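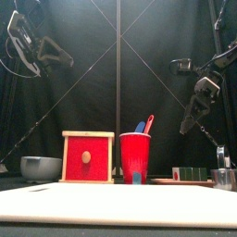
What are housewares?

Housewares are the small, movable things people use to run a home, mostly for cooking, serving, cleaning and storing. Furniture is usually left out, and so are big appliances like stoves and refrigerators.

I like the word because it's so roomy. Bowls are housewares, and so are dish racks, mops, cookie tins, coat hangers and the colander my sister has been meaning to return to me for ages. Where the word stops is another matter. Lamps get argued over a lot (I say they're furnishings), and towels are usually shelved with linens, though plenty of small shops put them right next to the dishpans and let you sort it out.

The name

"Ware" is an old English word for goods, and we still hear it in hardware, glassware and silverware. Put "house" in front and you've got goods for the house. In Britain you'll hear "household goods" or "homeware" more often. When I moved from Cambridge to Brardale I had to relearn which sign to follow in a department store, and I walked into the bedding section twice before I got it right!

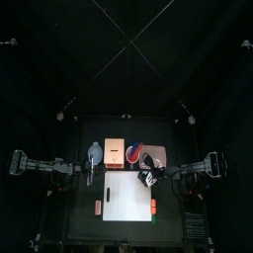

Older household guides used a longer list of names, and some of them are lovely. Hollow ware meant things with a hollow to them, such as bowls, pots and pitchers. Flatware was spoons, forks and the like, and it's the only one of the bunch you still hear every day. Treenware, or treen, was small stuff turned or carved from wood, and woodenware was the more general shop word. Tinware was often sold door to door by peddlers, who might take rags or feathers in trade if the family was short of cash.

Materials

For a long time most households had wood, clay, iron and maybe some pewter if things were going well. Enameled metal came into ordinary kitchens in the 1800s and was a big hit, as it was lighter than cast iron and easy to wipe down. It does chip, though. I own 16 enamel plates and only two of them have perfect rims. Plastic took over a lot of the cheaper shelves after World War II, and stainless steel settled in for mixing bowls and never left.
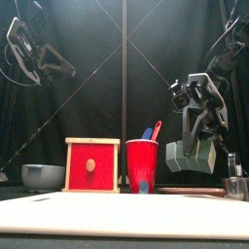

Shiela Padilla
Contributing Editor, Home and Daily Life
Updated Jun 27, 2023

How they're sold

General stores carried housewares along with everything else, from nails to molasses. Department stores later gave them a floor of their own, very often the basement, where heavy crockery didn't have to go far from the loading door. The one I knew best was Marulanda, a family store in Vonmont with a printed catalog that came out every December. I still have a copy with 349 numbered items in it, and almost 12 pages are nothing but canisters. Canisters! Flour, sugar, coffee, tea, and then a small one that everybody I knew used for rubber bands.

Sets are a fairly modern selling habit. People used to buy one pot when they needed one pot, and a kitchen filled up slowly with things that didn't match.

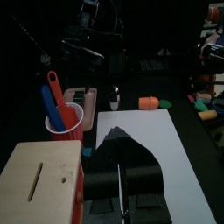

White board with rounded far corners, on a dark tabletop.

Collecting

Old housewares are a friendly thing to collect, mostly since common pieces were made in such numbers that prices stay low. Collectors tend to pick one kind of object (egg beaters, say, or biscuit cutters) or one color. Check for cracks, missing lids and repairs, and don't serve food from old glazed pottery unless you know it's free of lead.

See also: Flatware; Hollow ware; Tinware; Treen; Department store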